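Plier un tee-shirt en rectangle (et qu'il le reste)

J'ai longtemps été du genre à rouler mes tee-shirts en boule dans le tiroir. Puis j'ai acheté une commode Prisley aux tiroirs ridiculement peu profonds, et il a bien fallu s'y mettre ! Voici donc ma façon de faire, celle que j'utilise pour les 27 tee-shirts de la maison.

On commence par étaler le tee-shirt face contre la table, manches écartées. Lissez du centre vers les bords avec le plat de la main, sans tirer sur le col (il se détend vite, surtout sur les cotons fins).

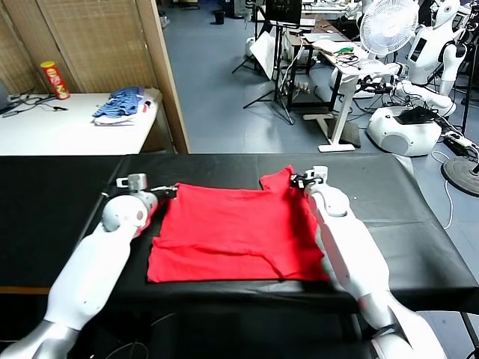
Ensuite, rabattez un côté vers le milieu, à peu près à mi-épaule, puis repliez la manche sur elle-même pour qu'elle ne dépasse pas. Même chose de l'autre côté. Vous obtenez une longue bande — si elle est plus large en bas qu'en haut, rouvrez et recommencez, ça ne se rattrape pas plus tard. Chez moi la bande fait la largeur d'un livre de poche et demi, à vous de voir selon vos tiroirs. 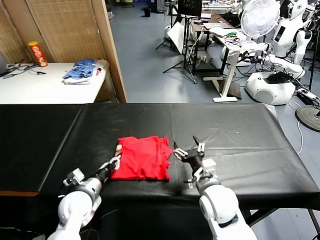 Pour la surface, prenez la plus grande que vous ayez. Le lit, c'est trop mou, j'ai essayé tout un mois de juin et mes piles penchaient. Une table large, c'est le bonheur, et un revêtement noir sous un tee-shirt rouge vif, comme ici, c'est très pratique : on repère tout de suite le bord qui part de travers. Pincez ce bord, ramenez-le doucement, lissez, et passez à la suite.

Reste à plier dans la hauteur. Remontez l'ourlet jusqu'un peu en dessous du col, puis pliez encore en deux, ou en trois si vous rangez à la verticale.
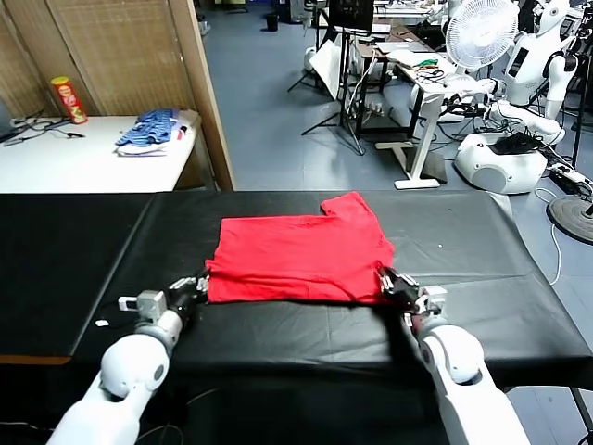 L'ourlet, justement, je le tiens toujours par ses deux coins, les mains à la même hauteur. Avec une seule main au milieu, le tissu fait une vague et on la retrouve dans toutes les épaisseurs. Et si une manche ressort, glissez-la dessous avant le dernier pli !

Pour les tee-shirts à manches longues, c'est pareil, sauf que la manche se replie en accordéon le long du corps. Je garde les pulls pour une autre page, mes bacs Van Wijk sont encore en plein chantier.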